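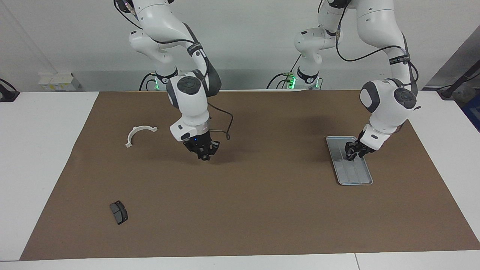

Two robot arms at a white table. The gripper on the right side of the picture reaches into a gray tray.

How Does a Robot Arm Know What to Do?

By Isabelle Després

A robot arm is made of motors, metal, plastic and wire. None of those parts can think. If you plugged in an arm with no software, it would sit there like a lamp with no bulb.

Software is a set of instructions that a computer follows. The software for a robot arm has several jobs. It has to find things, decide what to do about them, plan a way to move, and then make the motors carry out the plan. We will look at each job in turn.

The arms in the picture have a brake pad and a white half-ring on the mat in front of them. A brake pad is a block that helps a car slow down by pressing against a spinning disc. Let's say we want the robot to put the brake pad in the tray. For you, that would take a second or two. For a computer, it is a long list of small problems.

Job 1: Finding things

The word for this job is perception. It means using sensors to learn what is around you. Your eyes and skin are sensors. A robot can use a camera.

A camera does not tell the computer "there is a brake pad on the mat." It sends numbers. A digital picture is made of tiny squares called pixels, and every pixel has numbers that say how much red, green and blue it has. A patch of brown mat is a big group of numbers that are nearly the same. A black brake pad is a group of much smaller numbers, because black is dark and dark things have low numbers.

The software looks for places where the numbers change suddenly. Those places are often the edges of objects. Then it compares the shapes it finds with shapes it has learned before.

How does it learn shapes? People show it pictures with the answers already filled in. Yoon-hee Jang writes perception software at a company called Renano. For one kind of part, her team used 3000 pictures. In each one, a person had drawn an outline around the part and typed its name. The software guessed, checked its guess against the outline, and changed itself a little each time it was wrong.

"The hardest thing was shadows," she says. "Our first version kept finding parts that weren't there. It was finding the shadow of the gripper."

Look at the mat in the picture again. The arms make dark patches on it. You know right away that a shadow is not something you can pick up. Software has to be taught.

Job 2: Knowing where things are

Finding the brake pad in a camera picture is only half the answer. The arm does not move around inside a picture. It moves around a real table.

To connect the two, the software uses coordinates. You may have used these on a map or in a math class. Two numbers can tell you any spot on a flat table: how far across, and how far back. A third number tells you how high. The software turns "this pixel in the picture" into "this spot on the table." Setting this up is called calibration. If somebody bumps the camera after calibration, every answer will be a little wrong, and the gripper may close on air.

The software also needs to know which way an object is turned. The brake pad is lying at an angle. A gripper with two fingers works like your thumb and one finger, so it should line up with two sides of the block before it closes. The half-ring is a different problem. It is curved, so the software has to pick a good place along the curve to hold.

Job 3: Planning the path

Hold your hand over your desk. Now touch your nose. You bent your elbow, turned your shoulder and moved your wrist, and you did not have to think about any of them.

A robot arm has joints too. On these arms, the round gray caps mark joints. If you know the angle of every joint, you can work out where the gripper will be. Software often has to do this backward. It knows where the gripper should go, and it has to work out the angles. This is called inverse kinematics. "Inverse" means backward, and "kinematics" means the study of how things move.

Often there is more than one answer. You can touch the same spot on your desk with your elbow up or your elbow down. A planner is the part of the software that picks one. It throws out any answer that would make the arm hit the table, the tray, the wall or itself. It also tries to keep the path short and smooth.

Two arms make planning harder. Both of them can reach toward the middle of the table, so each one is something the other could hit. One way to solve this is to have the arms take turns in the shared space. Another is to plan for both together, as if they were one big robot with a lot of joints. The second way can be faster, but the computer has much more to work out.

In one test at Renano, the planner looked at 563 possible paths for a single move. It kept 38 of them and used the shortest. The rest went too close to something or bent a joint too far.

Job 4: Making the motors follow the plan

The last job is called control. The plan says where each joint should be at each moment. The control software checks where the joint is now, compares the two, and tells the motor to push a bit more or a bit less. Then it checks again.

This checking is called a feedback loop. You use one when you carry a full glass of water. You watch the water, and if it tips one way, you tilt the glass the other way. A robot's loop runs much faster than yours. On Renano's arms it runs 300 times every second.

The fingers need control as well. If they squeeze too softly, the part will slip. If they squeeze too hard, a plastic part might crack. So the software can watch how hard the finger motor is working and stop when the grip is firm enough.

What happens when something goes wrong?

Good robot software expects mistakes. After the gripper closes, the program can check how far apart the fingers are. If they have closed all the way, they are not holding a block. The program then goes back to Job 1, looks for the part again and makes a new plan.

There are also limits that the rest of the software is not allowed to change. One limit might be the top speed of a joint. Another might be how hard the arm can push before it must stop. Robots like these should also have a stop button that a person can reach.

Before a new program runs on a real arm, people usually try it in a simulator. A simulator is a computer model of the robot and its table, something like a video game. Yoon-hee's team calls theirs Danix. If the arm in Danix knocks over a tray, there is no mess to clean up.

Try it yourself

You need a friend, a blindfold, a bowl and a small object such as an eraser.

1. Put the bowl and the eraser on a table, with some space between them.
2. One person is the arm. That person sits at the table, wears the blindfold and keeps one hand flat in front of them.
3. The other person is the software. The software may say only these words: left, right, forward, back, up, down, open, close, stop.
4. Get the eraser into the bowl.
5. Trade places and try again. This time, the software must write down every instruction before the arm starts to move. No changes are allowed after that.

Did the second way work as well as the first? In the first round you had feedback. In the second round you had a plan and no feedback.

Words to know

Calibration: matching what a camera sees to real places.
Control: making the motors follow a plan.
Coordinates: numbers that tell where something is.
Feedback loop: checking, fixing, and checking again.
Gripper: the hand of a robot arm.
Inverse kinematics: working out joint angles from where the gripper should go.
Perception: using sensors to learn what is nearby.
Simulator: a computer model used for testing.

Page updated 11/30/18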